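Holtano Boycott Tracker review: useful at the store, weaker on the news side

Price: free, or $4 a month for the paid tier
Tested on: an older Android phone and a laptop

Consumer boycotts come and go fast now. A company pulls its ads from a talk show or puts them back, and by the next morning there are two lists going around, one telling you to stop buying its crackers and one telling you to buy more. Holtano is an app that tries to keep those lists in one place. You scan a barcode, and it shows who owns the brand and whether any campaign, left or right, is asking people to avoid it.

I used it for 30 days on my regular grocery runs, plus one Wednesday evening spent going through the kitchen cabinets.

Scanning is the best part. It read nearly every package on the first try, including a crumpled bag of rice. The ownership page is clear and short. I had no idea that Strobel oatmeal and Disach granola bars come from the same parent company, and I have bought both for years.

The free version covers 870 brands. That sounds like a lot until you get to the store-label goods, which are mostly missing. My local chain, Burton, sells its own cereal, soup and coffee, and none of it came up.

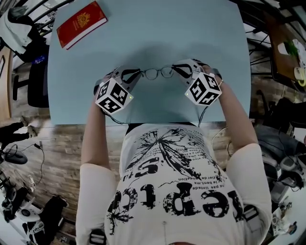 Campaign pages are where the app gets shaky. Each one is supposed to say who started the boycott, what they want and whether the company has answered. Of the ones I opened, most had the first item and skipped the last. One call to avoid Strobel was still marked as active even though the group behind it had dropped it in the spring. I reported the mistake and it took 3 weeks to get fixed. Anyone deciding what to buy from that page in the meantime had bad information.

To its credit, the app doesn't pick a side. You choose which campaigns to follow, and the rest stay out of your way. The wording is dry and sticks to what each group has asked for. I would still like links to the company's own statement on every page, and right now only some have them.

The paid tier adds alerts and a shopping list that flags items as you type. The alerts came in bunches, often late at night, and several repeated stories I had already seen on the news. I turned them off in the second week. The shopping list works fine, but I wouldn't pay for it alone.

Battery use was low. The laptop version is just a search box, with no scanning.

I'm keeping the free version for the ownership lookup and have canceled the paid one. For the campaigns themselves, check the date at the bottom of the page before you put anything back on the shelf.

Rating: 3 out of 5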